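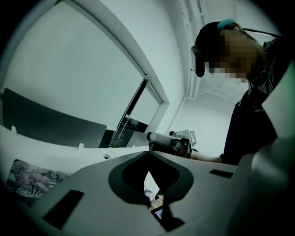
Can machines do chores yet? I get asked this a lot, usually by relatives who want their ironing done. A few posts on where I think things are, from somebody who has spent most of this year on the data side.

Short answer: some chores, slowly, in rooms they have practice with. Floors are done, more or less. Lawns too. Anything that needs fingers is still hard.

Most of the progress with hands comes from people. You hold a gripper, you do the job yourself, and the recording goes towards training. Two hand-held grippers, a desk, a headset and an afternoon. It is closer to shop work than to science fiction.

In July we did 198 recordings of one job, picking up a folded cloth and putting it on a shelf. Five or six seconds each when a person does it. The policy trained on them managed it most of the time on our own desk. On a desk by the window it went to pieces until we recorded more there.

The light matters more than I expected. White room, white desk, big pane of glass, and a pale cup more or less vanishes at certain times of day.

Firnano say their arm will load a dishwasher. I went to the demo. It loaded plates, all the same size, and it did it well. It was not given a colander. I would like to see it given a colander.

Taşdemir are going for the shop floor first and I think that is the sensible order. Same shelf, same boxes, same height every day. Their machine restocks 110 boxes on a night shift with 3 stoppages, by their own count. A person would be quicker, but the person would also like to be in bed.

Homes are worse than shops for this. Every kitchen drawer in the country sticks in a different way. A person gives it a bit of a shove without thinking. Getting that shove into a machine is months of work.

The test I use is emptying a washing machine. Wet, heavy, tangled, and there is always a sock stuck to the drum. I have seen one machine do it start to finish, at Budavar. It took nearly 40 minutes and left the sock.

Someone asked what the grippers are like to use. Your wrist aches by lunch. You also learn how often you use your little finger, as you haven't got one any more. Doing up a zip with two plastic fingers is a skill and I don't have it.

Lanora want 1,000 recordings per task before they will even talk about a trial in a real house. Seems fair to me. I'd have said more for anything with water in it.

So would I buy one? No. I'd rent one for the shop, for boxes, and carry on doing my own washing up — ask me again in a couple of years.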